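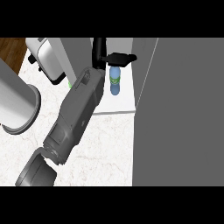

Cerent kitchen model, two arms and one bottle over the counter.

Fiction > Short Stories > The Second Arm

Leena Pelkonen had 57 lines in the equipment budget and permission to keep 20. She started with the kitchen.

The Trarnholm residence wanted arms installed by September. Salminen had quoted for two per kitchen, with mounts, spare grippers and a service contract that renewed itself unless canceled in writing. The simulation was included at no charge. She ran it again.

The black arm held the water bottle over the white counter. The gray arm reached up toward it across the marble. Line 14 was the gray arm. Line 15 was its mount. Line 16 was the marble, which the client would not give up.

"What does the second one do?" she asked on the call to Ekimby.

"It assists," said the sales engineer.

"With a bottle?"

"With reach. It's a matter of coverage."

She entered "coverage" in the notes column and asked for the load figures. They arrived within the hour. The floor under the mount would need a steel plate, and the plate was not in the quote. It added 1000 to each kitchen - before labor.

Leena moved line 14 to the deferred sheet. Lines 15 and 16 turned red, one because it depended on 14 and the other because she had mistyped a cell. She fixed the cell.

Her mother had lived in a place like Trarnholm for two years. The water was kept on a high shelf there, and someone came when they came. Leena had not put this in the notes column, which had a character limit.

She moved line 14 back. Then she opened the section for the lobby, where there was a fountain, and began deleting.

3 comments | 11 shares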